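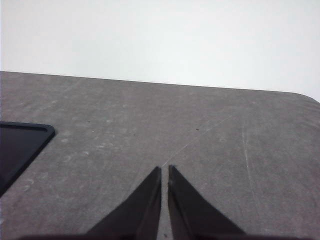
How do you get old scuff marks off a matte gray tabletop?
Warm water with a drop of dish soap and a soft cloth, going in small circles, and then a dry towel right behind it. Smudges usually lift on the first or second pass. A real scratch will stay, and I've come to love the ones on mine!

Welcome to the gray table gallery! I've been photographing this corner of our place in Mekadthorpe since April, and I'm up to 400 pictures now, which is a lot of pictures of one table (I regret nothing). It's a plain gray top against a plain white wall, and I can't get over how good that is to look at. The smudges, the long pale scuff, the thin line running across the middle – they all give the surface so much life. New shots go up whenever the light is good, mostly before 2 in the afternoon.

Fruit basket, back wall. Brown wicker with a tight weave and a rolled rim, and I'm so happy with how warm it is against all that gray! Four pieces of fruit in it, including a lovely dark purplish-brown one over on the left. The sides flare out, so the fruit sits nice and easy and you can grab a piece without digging.
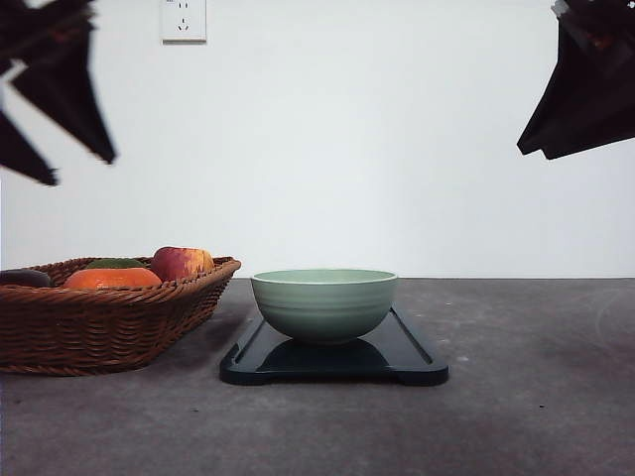 Guoqing Bai wrote in to say that a wicker basket should get a shake over the sink every week or so, as crumbs and stem bits work down into the weave, and that a folded cotton napkin in the bottom saves soft fruit from bruising. Great tip, and I've got just the napkin for it (blue check, very old).

Next up are the pears from Jianguo Cui's tree, as soon as they're ripe enough to pick. I can't wait to see them in the basket!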